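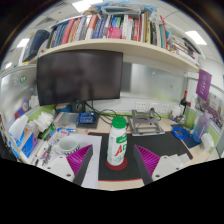 Why did the gripper sessions stop in June?
A grip fault caused the fingers to keep closing after the operator had let go of the trigger, and we halted all collection until the cause was known.

Progress report to Ramedley, 8 August 2024
Project: Orketti desk handling

Summary
The work is 3 weeks behind plan. The fault has been traced and repaired, and collection on desk items has started again. No one was hurt. One glass jar was broken.

What went wrong
The trigger on the hand-held unit reports its position to a small control board supplied by Jirkex. On one unit the connector had worked slightly loose. When the signal dropped out, the board held the last value it had received, so a closing command carried on until the fingers met something solid. Soft pads hid this for a while — they bend around whatever is between them, and a bottle held too hard looks much like a bottle held properly.

The log shows 7 dropouts before the jar broke. We should have picked them up earlier. The log was being saved but not read.

What we have done
The connector has been replaced with a locking type on all 6 units. The board now opens the fingers if the signal is lost. Logs are checked at the end of each session, and any dropout takes the unit out of use.

Effect on the data
We have set aside 649 recordings made with the faulty unit. They will be repeated and are not included in the totals sent to you.

Still open
The Esfahani site has yet to confirm that its units carry the new board settings. Until it does, collection there stays on hold.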